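About Ledasance

Ledasance teaches household chores to machines and, when the machines are busy, to people. We have a converted shop building, a staff of 22, and a kitchen that looks like somebody's aunt furnished it. Visitors expect a laboratory. They get a tablecloth.

How we got here

The company was started by Lieselotte Hagedorn, who had spent 19 years writing software for packaging lines and wanted to work on something less tidy. A packaging line puts the same box in the same place all day. A kitchen drawer does no such thing. Her first hire was Rüdiger Vogler, a toolmaker who still runs our workshop and still believes most software problems are loose screws. He has been right often enough to be unbearable.

What we do

We record people doing ordinary jobs with hand-held grippers, and we use those recordings to train robot arms. The people doing the recording are called operators. They sort, stack, wipe, pour and put away, and then they take it all out again and put it away some more. It's good, steady work, and it has ruined several of them for doing dishes at home.

Our two main projects are Cistum, which covers kitchen work, and Collet, which covers small tools and workbenches. There was a third, Kernen, for folding laundry. Kernen is resting. Please don't ask Rüdiger about fitted sheets.

The open day

Once a year we unlock the front door and let the neighbors see what the lights are on for. The first one was Saturday, July 18, 2020, held mostly in the parking lot, with visitors let into the kitchen a few at a time. We had set out 400 name stickers, which was optimistic. We are still using them.

The format has barely changed. There's a short talk by Lieselotte, which runs long. There's a robot arm demonstration, which runs short if the arm has one of its moods. Then comes the part people show up for, when an operator works at the round table with a gripper in each hand and takes questions.

Chopsticks are the usual request. They're thin, they roll, and they like to travel in groups, so getting hold of a single one is a fair test of anybody's patience. Kids want to know if the gripper can eat noodles with them. We refer those questions to Cistum, where they are filed under ambitions.

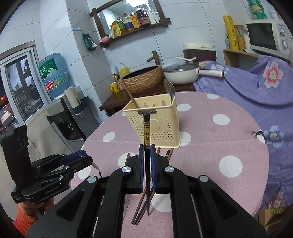 Coming to see us

The next open day is in December. Admission is free and there's no need to sign up. School groups should write ahead so we can put the good chairs out. Parking is behind the building, next to the loading door, and the coffee is in the front office. It's made by a person, and we've had comments.

Working here

We hire operators year-round. You don't need a technical background. You do need steady hands and a high tolerance for doing a thing again. Training takes place on site, and your first week will be spent with Rüdiger, who will show you how to hold a gripper and then how you should have been holding it.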